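Campus Life > Reading Room > Short Fiction

Eight Short

November 12, 2023

6 min read

The work order said the passenger counter at the Bimum dock was reading wrong. It did not say how wrong, or in which direction. I put the logic probe, the meter and a bag of spare chips in my case and took the early bus down to the water.

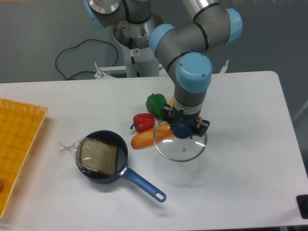
Department of Electrical Engineering: Student and Staff Writing

The ferry to Urum carries 312 people. That number is painted on a board by the gangway, and it is also wired into a cabinet in the ticket office. Each time the turnstile goes around, a switch closes and a counter goes up by one. When the counter gets to 312, a gate lights the FULL sign and a bolt drops into the turnstile. The whole thing was built by a company called Hirano, which stopped making counters before I was out of high school. I work for Momby, which got the service contracts.

The dock manager let me in. She had a jacket on over another jacket. She said a safety inspector had watched one boarding and his clicker did not agree with the cabinet.

"Too many on board?" I said.

"Too few."

I had never been sent out for too few.

She left me with a space heater and went to open the ticket window. I took the front off the cabinet. There was one board inside with 16 chips on it, all in sockets, and dust along the top edges. Somebody had folded the schematic into a plastic sleeve and taped it to the inside of the door. It was drawn by hand and it was a good drawing. Every pin was numbered.

I followed it with a pencil. The counter was nine flip-flops in a row, each one clocking the next. In binary, 312 has four ones in it: the 256, the 32, the 16 and the 8. Whoever designed the board had run those four lines to a single gate and ignored the rest. You can do that when you only count up from zero, because the first time all four lines are high together is at 312. It saves parts. I would have done it the same way.

I unplugged the turnstile and clocked the board by hand with the test button. It takes a long time to get to 312 with a button. I watched the row of little lamps along the bottom of the board and let my thumb do the work. The FULL lamp came on while the lamp for the 8 was still dark.

I reset it and did it over. Same place.

The 8 line was fine at the flip-flop. At the gate it was nothing, neither high nor low on the probe. I took out the chip and looked at the socket with a flashlight. The contact for that pin had been pushed flat. The pin had never been in it, or it hadn't been for years. In that family of chips, an input with nothing connected to it acts as if it were high. So the gate was waiting for three lines and taking the fourth for granted, and the sign came on at 304.

It was a simple fault. I was pleased with it. I wrote it down in the log, and then I looked back through the earlier pages to see when the chip was last changed. There was one entry, in handwriting that matched the schematic. It said: Gate replaced. Tested OK. There was no other visit until mine.

The manager came back with two coffees. I showed her the socket. I told her the ferry had been leaving with 8 empty places every time it was full.

"No, it hasn't," she said.

She took me to the window. The morning boat was loading. It was a holiday on the Urum side and the line went back past the bait shop. The turnstile was off, so a deckhand was standing beside it with a clicker, letting people past in small groups. There was a second gate to his left, an ordinary one with a latch.

"When the sign comes on, he shuts the turnstile and he waits," she said. "Then he opens that one for whoever comes running. There's always somebody. A nurse off the night shift. A kid who missed the school bus. He lets on 8 and then he stops."

"How does he know it's 8?"

"The man before him told him. It was always 8."

I asked if anyone had ever wondered where the extra places came from. She said she thought it was policy. She thought the people who put in the cabinet had meant it that way, and so did everyone on the dock. The inspector had left before the end, when the sign came on. He had never seen the side gate open.

I drank the coffee. On the other side of the glass the deckhand held up his palm to the line, and the line stopped. He looked up the hill toward the road and kept looking.
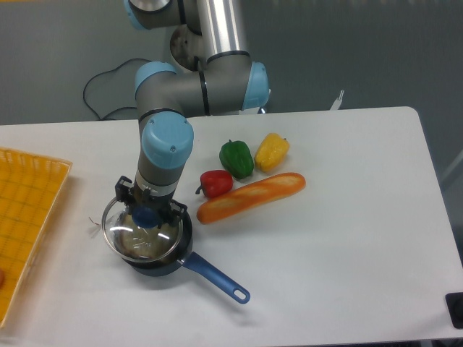
I went back to the cabinet and bent the contact up with a dental pick. It took one try. I put in a new chip, pressed it down at both ends, and put the probe on the 8 line. It read low. I clocked the board all the way up again. The FULL lamp stayed dark at the place where it used to come on, and stayed dark after that, and came on at 312 with the four lamps lit.

Then I sat on the stool for a while with the cover in my lap.

With the socket fixed, the side gate would put the boat over its limit if he went on using it the old way. If he stopped using it, the places would go to whoever was next in line. The count would be correct. I could not find anything in the work order about the nurse.

The schematic had one more thing on it that I hadn't read. Down in the corner, under the parts list, there was a row of switches marked HOLD BACK. I found them on the board behind a ribbon cable. They were four small switches, all off, and they fed a loading circuit that set the counter's starting value at reset. It wasn't on the main drawing. With the third switch down, the counter would start at 4. With the last one down, it would start at 8.

I called the manager in and told her what I had done and what the switches were for. I told her the cabinet was right now and would stay right. I told her that if she wanted to hold places, she could, and that it would have to be in writing, signed by her, with a copy to the inspector and a copy taped inside the door.

"And that's allowed?"

"It's your boat. You can't go over. You can hold back as much as you like."

She asked me for the pencil. She wrote it on the back of a timetable, standing up, and read it to me twice, and changed one word. I taped it next to the schematic. She reached in past the ribbon cable and asked me which one, and I pointed to the last switch, and she pushed it down with her thumbnail.

I plugged the turnstile back in and pressed reset. The lamp for the 8 came on by itself. I put the cover on, four screws, and went out to tell the deckhand he could put the clicker away.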